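Bruken Community Help > Grippers and End Effectors

Parts slipping after pad wear on Grisex parallel fingers

Teresa Madigan
Posted April 16, 2024

Our training laboratory in Younis operates two arms fitted with Grisex parallel fingers and Sarnel fabric-faced pads. The arms are used at a wooden bench for picking, holding and handing over small household items. During the past week the grip has failed repeatedly. The controller reports a successful grasp, the arm lifts, and the item then rotates or slides down between the fingers. In our last run of 200 cycles, 77 ended in this way. One item struck the floor beside an operator's foot. No injury resulted, but the matter was entered in our safety log as item 467 and operation has been suspended.

The pads show scuffing, and there is loose fiber at one fingertip. The grip force is set to 30 newtons and has not been altered.

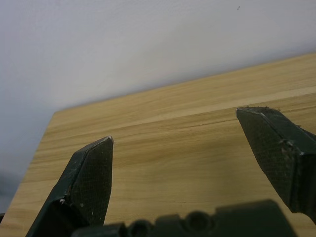
The pads were installed last June. The supplier's leaflet gives no replacement interval. We have cleaned both faces with a dry cloth and repeated the homing routine, without improvement. The fault is most frequent with a white plastic part that has two flat metal prongs. Its body has rounded corners, and the part tends to turn as the arm changes direction.
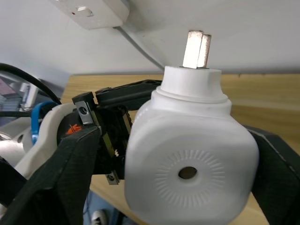 White plastic part held between the fingers, prongs upward.

We request advice on two points. First, may the grip force be increased to compensate until new pads are obtained? Second, why is a dropped item not reported as a fault?

R. Okafor, Bruken Technical Services

The force should not be increased. A frayed pad does not bear evenly on the item, and additional force is likely to crack thin plastic or accelerate the damage to the backing. It also raises the pinch hazard for anyone working near the fingers. Please keep the arms out of service until the pads have been replaced as a full set. Replacing one pad only will leave the two faces with different friction.

Regarding the second point, the grasp check is made once, when the fingers stop closing. It is not repeated during the lift unless "Monitor width while holding" is enabled under Gripper, Safety. Please enable this setting and select "Stop arm" as the response. An item that rotates without changing the finger opening will still not be detected.

Any dropped item with electrical contacts should be withdrawn from use and must not be connected to an outlet.

hollis_bench4

Same trouble with ours. We turned the speed down and it was fine after that. Might be worth a try before you buy anything.

Teresa Madigan

Both replies are acknowledged with thanks. Reduced speed was tested under supervision, with the operators standing behind the floor line. Slipping became less frequent but did not cease. The width monitor has been enabled and a full set of pads is on order.

One further item is of concern to us. The green bottle is handled with a collar and a long rod in place, and the rod stands well above the fingers.
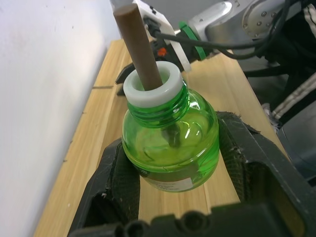

Green bottle with white collar and brown rod. Frayed fibers are present along the upper edge of the right pad.

R. Okafor, Bruken Technical Services

Please remove the rod from the bottle for the first trials with the new pads. It may be reintroduced once the bottle alone has been carried without slipping. If the second arm works in the same area, its path should be checked with the rod's full height included in the payload model.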